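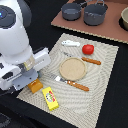 **When should we start using the bedtime cards?**

Start on an evening when nothing else is new, once your child can point to a picture and wait a moment for you to respond. For plenty of families that falls somewhere between the second and third birthday, but the pointing matters far more than the age.

## Section 3: Setting up the Lernon bedtime cards

Sections 1 and 2 covered the wall strip and the daytime cards. If those are up and running, you've done the fiddly bit, and this part is lovely! Bedtime is where the cards really come into their own, and it's the section parents write to us about most.

You will need:

- the wall strip, already fixed (see Section 1)
- the blue bedtime cards
- the small cloth pouch marked "finished"
- the star card
- a soft pencil for the blank cards

### 3.1 Choosing the cards

1. Spread all the blue cards on the bed or the floor, picture side up, and let your child have a good rummage first.
2. Pick out the things you already do every night. Bath, pyjamas, teeth, story and cuddle is a very common set. If you don't do a bath every night, leave it out for now.
3. Keep to 5 cards in the first week. Everybody wants to use more (we did too!) but a long row is hard going for a tired two-year-old.
4. If something is missing, draw it on a blank card. It can be a terrible drawing. Ours for "say goodnight to the fish" looks like a shoe with an eye and it has worked for years.
5. Put the spare cards back in the box, out of sight.

**Note:** Choose cards for the evening you have, including the messy parts. If your child always runs a lap of the landing with no clothes on, make a card for it. It goes between bath and pyjamas.

### 3.2 Putting them on the strip

1. Press the cards on from left to right, at your child's eye level. Crouch down to check.
2. Leave a thumb's width between cards so small fingers can get behind them.
3. Hang the "finished" pouch on the hook at the right-hand end.
4. Place the star card last. It stands for lights out.

If your strip runs from top to bottom, in a narrow hallway for instance, put the first card at the top and the pouch on the lower hook.

**Caution:** Fix the strip well away from the cot or bed. The cards have rounded corners but they are stiff, and a child who can reach them lying down will take every one of them off at four in the morning. Check the hooks now and then, and throw away any card that has been chewed or has begun to split.

### 3.3 The first evening

1. Show your child the strip before you begin, while everyone is still cheerful. Straight after tea is good.
2. Touch each card and name it in a word or two. "Bath. Pyjamas. Teeth."
3. Do the first thing on the row.
4. Come back to the strip together and let your child pull the card off and post it in the pouch. Posting is the best bit! Don't rush it.
5. Ask "What's next?" and wait. Count to five in your head before you help.
6. Carry on until only the star is left. Your child can hold that one while you switch off the light.

The whole thing may take longer than your usual bedtime on the first few nights. Start a little earlier if you can.

**Note:** If your child wants to do the cards in a different order, swap them on the strip first and then do them that way. Story before teeth is fine. Star before bath isn't, however nicely they ask.

### 3.4 When someone else does bedtime

Grandparents, aunties and babysitters usually take to the cards very quickly, often with the child as the teacher. Before you go out:

1. Set the row up yourself.
2. Show the other adult where the pouch hangs.
3. Write any special words on the back of the card in pencil. If "teeth" is "toofies" in your house, they need to know.

For nights away from home, slip the cards and the pouch into the travel wallet. They will stick to the short Sekum strip as well, if you have one left over from the older set. The Berhe strips are too narrow and the cards slide off.

### 3.5 If it isn't going well

**The cards are thrown.** Put the row away, finish bedtime as you normally would, and bring it back tomorrow without a fuss.

**Your child takes all the cards off at once.** Put up only two, the thing you're doing and the thing after it. Add a third when that feels easy.

**It worked beautifully and then stopped.** Very normal, especially after a holiday or a cold. July is a classic, with the light evenings and everybody out of step. Go back to 3.3 and do a first evening again.

**Your child asks for the same card twice.** If it's the story card, we leave that to you!

**There are two children.** Give each one a row, even if the rows are identical. Sharing a row sounds sensible and leads to arguments about the pouch.

### 3.6 Moving on

After a while you may notice your child heading for the toothbrush without looking at the strip. Hurray! Take that card off the row for good and let them put it in the box. Keep the star up until they lose interest in it, which can be a long time.

Replacement cards are part 253 and come from Zaltel in the same blue.

*Section revised by Vendula Pešek, 28 Jan 2018. The step about swapping the order is new, with thanks to everyone who wrote in about stories and teeth.*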